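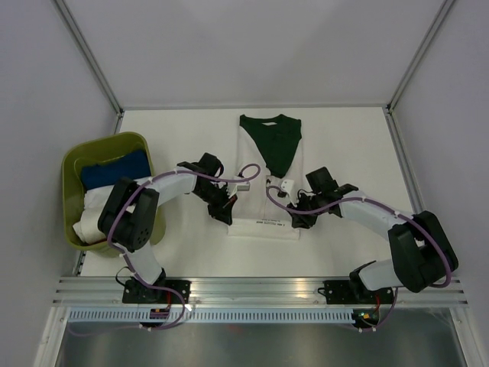

White T-shirt with a dark green yoke, laid flat beside a laundry basket.

Looking after hairbrushes and combs
Kirsten Lund
3 min read

A brush that is full of old hair and styling product puts that product straight back on clean hair. Most brushes need a wash every two weeks, or weekly if you use dry shampoo or hairspray.

Pull out the loose hair first. Slide the tail of a comb under the mat of hair near the handle and lift it toward the top. If it won't come up, snip it in a few places with nail scissors, keeping clear of the bristles.

Plastic brushes and combs can soak. Fill a bowl with warm water, add a squirt of shampoo and leave them for 5 minutes. Scrub between the rows with an old toothbrush and rinse under the tap.

Don't soak wooden handles or cushioned brushes. Water gets in through the small hole in the rubber pad and stays there. Dip only the bristles, swish, and wipe the pad with a damp cloth. Boar bristle gets the same treatment, with very little shampoo.

Dry everything bristles down on a towel overnight, away from the radiator. I did mine on the radiator in January and the pad came unglued.

Elastic hair ties can go in the wash in a mesh bag. Skip any with metal joins. Throw out the ones that have gone slack.

Bent bristles don't recover. Replace the brush when they start to scratch.

Related
Getting hair dye off a bathroom sink
How to clean a curling iron
Storing hair clips in a drawer
Removing hairspray from mirrors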